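Students at Drirnbridge teach a gripper to handle phone cases

The robotics club at Drirnbridge has started its new project for the Arnen student competition, which will be held in May at Trirutthorpe. The club has 69 members this year, and four of them form the competition team.
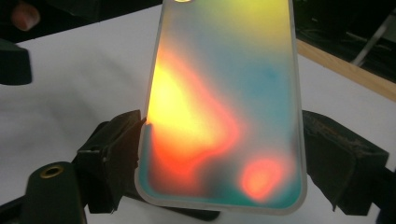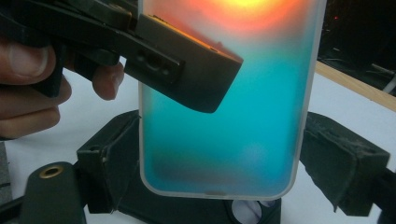 Practice with a frosted phone case.

The task sounds simple — pick up a thin object, turn it and put it down without a scratch. The students work with hand-held grippers first and record every attempt. They have collected 687 recordings so far, and the control program will learn from these. The Hsu workshop has given the club a place to practise in the evenings.

Teams receive a maximum of 105 points, and careful handling counts for more than speed. Registration for visitors opens one month before the event.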